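Sorting task, two labels, one basket: how are you all handling the in-between ones?
Forum > Data Collection > Hand Demos 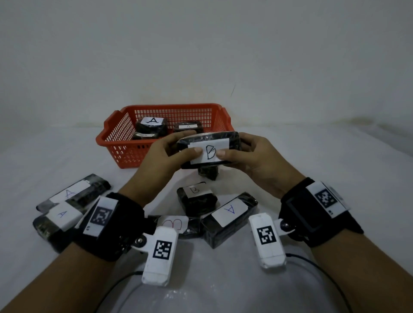

Post 1
kcharvat_lab
Thursday, 9:12 am

Hi all, Kazimír here. Long-time reader, I mostly lurk in the calibration threads. We've been recording a sorting task for Lurier since the start of October and I'd love some opinions before we go any further down this road.

The task is dead simple on paper. A bunch of black-wrapped packages on a white sheet, each with a hand-lettered label, A or B. Orange basket at the back by the wall. The instruction for the episode says which letter goes in the basket, and the person picks those out and leaves the others. Wrist markers on both arms, head camera, nothing fancy.

We're at 2,183 episodes as of last night. My problem is the picking up and reading part. I let people do whatever felt natural, and what feels natural is lifting a package, tilting the label toward your face, having a think, and then either dropping it in the basket or setting it back down. Some people do that with every single package! Others hardly lift anything, they just look, grab the right one and go.

So now I have two styles mixed together and the first training run does a weird thing where it picks up a package, holds it in front of the basket and just stays there. Forever. Like it forgot why it came into the room.

Do I throw out the "lift and read" episodes? Keep them? Tag them? Help.

Post 2
haslam_p
Thursday, 9:40 am

Oh, I know that freeze so well. We had it on the Jorneo job with jars.

I'd throw them out, or at least set them aside for your first real run. If the label can be read from the sheet, there is no need for the hands to go near the wrong package. You're teaching it that touching a B is a normal part of sorting A's. Then it has to learn when to stop looking at the thing, and that moment is all inside the person's head. There's nothing on camera that says "okay, I've read it now."

Post 3
wijaya_bench
Thursday, 10:05 am

Going to disagree with Pauline pretty hard (sorry Pauline).

Look at the packages on that sheet. There's one with the A upside down, and one that's partly under the wrist gear, and they overlap. Real bins are worse. Sometimes you HAVE to pick it up to know what it is. If you delete every episode where somebody lifted a package to check, you end up with a system that is great at tidy tables and guesses on everything else.

The pause is a problem, sure. Fix the pause. Don't delete the skill.

Post 4
haslam_p
Thursday, 10:11 am

But an upside-down A is still an A! You can read it lying there. I'm fine with lifting if a label is face down or buried. I'm not fine with lifting as a nervous habit.

Post 5
tmontoya
Thursday, 10:48 am

Tobias from the Forkico side. Small question before everyone picks a team: Kazimír, are the letters supposed to vary that much? You've got black ones, blue ones, and a big outlined pinkish B. Is that on purpose?

Asking since we had a set where one person wrote all the A labels with one pen and somebody else did all the B labels with another, and the model learned pen color. It scored beautifully for a week and then we swapped pens.

Post 6
kcharvat_lab
Thursday, 11:20 am

On purpose, yes, mostly. Elvira does our labels and she's got a whole drawer of markers. The plan was every letter in every color, different sizes, some filled, some outlined. I'll admit I haven't checked that the colors are spread evenly across A and B. Now you've got me worried and I'm going to go count over lunch.

On the lifting: the photo at the top is pretty typical of the slow style. Package up in both hands, in front of the basket, label tipped back so you can read the B. Left thumb on the label too, which I hadn't noticed until I posted it.

Post 7
elvira_n
Thursday, 12:02 pm

Label person reporting in :)

The thumbs drive me up the wall. I spend my mornings making nice big letters and then people grab the package by the paper. In that shot the B is clear enough, but I've watched recordings where a thumb sits right over the middle and a B could be anything. I'd love a rule that says hold it by the ends, fingers off the paper. I asked for it in week one and got told it would make people stiff.

Also the faint ones. There's an A in the basket that hardly shows. I'd rather keep a few like that. Labels fade and smudge in real places.

Post 8
wijaya_bench
Thursday, 12:15 pm

Please don't make the rule! Thumbs on labels are going to happen wherever this thing ends up. Keep some of it in.

Post 9
elvira_n
Thursday, 12:17 pm

Some of it, fine. It's most of it right now.

Post 10
hfitz
Thursday, 1:33 pm

Chiming in with what worked for us, take it or leave it. We had the same argument for a month and ended up splitting the recordings by instruction. One set was "put the A's in the basket," and people were told to go by eye and only touch what they were moving. The second set was "check this one," where the package always starts out hard to read and the whole episode is lift, look, decide, place. The two get different text prompts.

The freeze mostly went away for us. My guess is that the checking episodes had a clear ending every time, in the basket or back on the sheet, and no long hover. We asked people to decide out loud, which felt goofy for a day, and then trimmed anything where the hands hung in the air too long after the decision.

How long are your hovers, by the way? And does anyone on your team watch the episodes before they go in?

Harriet

Post 11
kcharvat_lab
Thursday, 2:26 pm

Okay, Harriet, this is super helpful. Hovers are all over the place. Some people are quick and some of them hold a package like they're reading a menu. And no, we've only been watching a sample, which I now regret.

Lunch report for Tobias: in the last 1,000 episodes the blue marker is heavily on the A side. Not every time, there are black A's too, but it leans enough that I don't trust it. So thank you, ugh. Elvira is already redoing labels and giving me a look.

I did find three episodes where the person put the wrong letter in and didn't correct it. Those are gone, so the set is at 2,180.

Post 12
tmontoya
Thursday, 2:41 pm

Called it! Do a test with the pens swapped before you relabel everything, though. Cheap way to find out how bad it is. Blue B's only, black A's only, see what it grabs.

Post 13
haslam_p
Thursday, 3:05 pm

I can live with Harriet's split. I still think the casual lifting in the main set should come out, and I'd want the checking set kept small to start.

But did you keep the three wrong ones anywhere? I'd hang on to them in a separate folder. We wished we had a pile of mistakes later on, when we were trying to train something to spot them.

Post 14
wijaya_bench
Thursday, 3:19 pm

Agree with Pauline on keeping the mistakes. Mark the calendar.

Don't agree on small. If the checking set is tiny it'll never lift anything, and then you're back to guessing on the buried ones.

Post 15
kcharvat_lab
Thursday, 4:50 pm

Mistakes are rescued from the trash folder, phew.

Ran Tobias's pen test on the current model, 87 tries. It went for the blue B's when asked for A way too often to be bad luck. So the colors get fixed first and the lifting question waits until that's done. Starting fresh label sets tomorrow, and I'll try Harriet's two prompts on the new recordings with everyone deciding out loud.

Elvira gets her thumbs rule for the main set only. Checking set, hold it however you like.

Post 16
elvira_n
Thursday, 4:53 pm

I'll take it. Somebody please buy me more pink markers.

Post 17
hfitz
Thursday, 5:30 pm

Post the hover lengths when you have them, I'm curious how they compare to ours. And if you end up trimming, leave a little bit of still time after the release. We cut too close the first time and it started letting go early.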